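Tri et pliage du linge de toilette : rapport de projet
Samira Kanaan, Omar Akl, Elie Sfeir

118 partages | 6 commentaires

1. Point de départ

Le foyer Semaan lave chaque semaine les serviettes et les chiffons de deux étages. Au début du projet, tout passait dans la même machine et revenait en tas sur la table de la buanderie. Hanan Daher, responsable du linge, nous a demandé une méthode de tri simple, sans achat de matériel coûteux. Nous avions un budget de 30 euros.

2. Matériel

Nous avons comparé des sacs en toile et des paniers en plastique. Les sacs prennent moins de place mais s'affaissent quand on les pose, et il faut une main pour les tenir ouverts. Nous avons retenu le panier ajouré, qui reste ouvert et laisse passer l'air. Pour les textiles, nous avons travaillé surtout avec des serviettes en microfibre, lavées à part du coton. Omar a pesé une charge de microfibre à la sortie de l'essorage : 798 grammes.
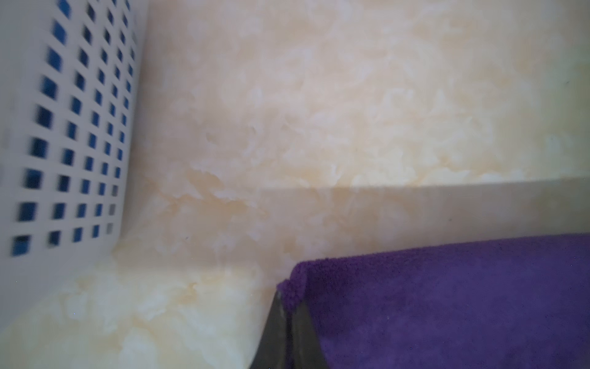
Fig. 1. Panier à linge en plastique blanc et serviette violette en microfibre.

3. Méthode

Le tri se fait en deux temps. On sort d'abord la microfibre, qui accroche les peluches du coton, puis on sépare les grandes pièces des petites. Les serviettes sont pliées en deux dans la longueur, puis en trois. Elie avait proposé de les rouler, comme dans la brochure Brakley, mais les rouleaux se défaisaient dans l'armoire et nous sommes revenus au pliage à plat.

Le lavage de la microfibre se fait sans adoucissant. L'essorage est réglé sur 1000 tours.

4. Résultats

Le rangement est plus rapide, surtout le vendredi, jour de la grosse lessive. Les piles tiennent mieux sur les étagères du haut. Deux points restent à régler. Les chiffons de cuisine reviennent encore mélangés aux serviettes, et l'étiquette du panier se décolle. Najwa Karaki nous a conseillé une étiquette cousue sur un ruban, à nouer dans les ouvertures. Nous n'avons pas eu le temps de l'essayer avant la remise du rapport.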